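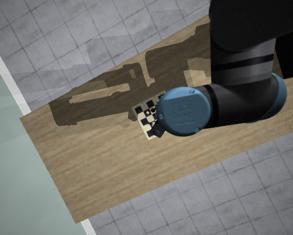 According to Thibault Bodin, a machine that can put away a board game without knocking anything over is closer to doing housework than one that can vacuum a whole floor. Others in the field disagree, see Criticism.

Small-object tidying (also tabletop tidying, pick-and-put-away) is a household chore studied in robotics. It covers lifting small loose items off a table or other flat surface and putting them where they belong. Game pieces, cutlery, pill bottles, screws, toy parts. On the shop floor the same job goes by kitting or bench clearing. As of the last revision of this article (10/3/23) no machine does it reliably in an ordinary home. In fixed shop-floor cells it has been done for years, with limits.

Background

Chores split roughly into two groups. Chores with one surface and one tool - vacuuming, mowing, window wiping - were automated first and are sold in stores. Chores with many loose things came later or not at all. Laundry folding, unloading a dishwasher, clearing a table. Small-object tidying is usually counted as the easiest of the second group, and so is often the first one tried.

Chess pieces are a common stand-in. Narrow at the top, easy to tip, standing close together, and each has a square it should be on. A gripper coming down for one piece has to miss the piece next to it. The chess itself doesn't matter and most programs used in this work can't play.

Method

Most systems work in the same order: look, pick a target, move above it, come down, close, lift, carry, let go. The look step is done with one or more cameras. An overhead view gives the layout but the arm gets in the way of its own work, and anything under the wrist is hidden until it moves off. Shadows are a second problem. A strong shadow across the board can make a black piece on a black square very hard to find, and some older systems treated the shadow edge as an object.

Much of the practice is done in simulation, where a table, a floor and a board can be set up again in no time and a dropped piece costs nothing. Lighting, table angle and the position of the pieces are changed between runs so the program dosen't just learn one room.

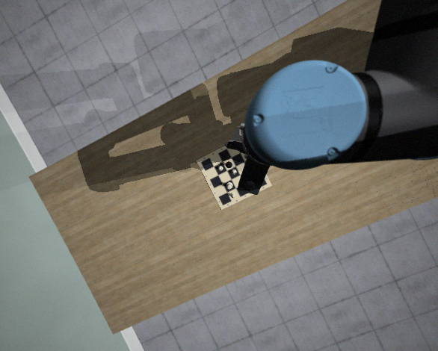

Letting go is harder than picking up. If the fingers open a little too high the piece drops and rolls, too low and it gets pressed into the surface and tips when the arm pulls back. Human hands feel the contact. Few low-cost grippers do.

Trials

The Forkulard trial, run in Wonport, set up 50 home tables and left the clutter as the owners had it. Nearly 2,000 attempts. Results were good on bare tables, poor on tables with a cloth, which slid or bunched up under the fingers. Glass tops also bad. Each table took seven minutes on average to clear, against well under one for a person.

The Vidal bench test is the shop-floor version. 200 small metal parts, sorted into trays, same lighting every time. Arms do well here. Critics note that somebody still has to fill the bench and swap the trays, and that time is left out of the score.

A second round at Wonport was planned for June, with pets allowed in the room. Results not published.

Home use

Very limited. An arm big enough to reach across a table is heavy, needs to be bolted down or set on a wide base, and is slow on purpose when people are near by. Price is the other thing. A household that has to move the table to the robot has gained little. Some designs put a small arm on a wheeled base instead, which reaches more rooms but is less steady, and fine placing suffers.

Criticism

Bodin's view, that loose objects are the real test, is the most quoted one. The opposite view is that a chore only counts as done if the person can leave the room, and on that measure floor cleaners are well ahead and table arms haven't started. There is also some argument over stand-ins. Chess pieces are stiff, dry and known in advance. A real kitchen table has crumbs, a wet spoon, half a banana. Scores on the first say little about the second, though they are often reported together.

See also

Bin picking
Dishwasher unloading
Kitting
Robotic vacuum cleaner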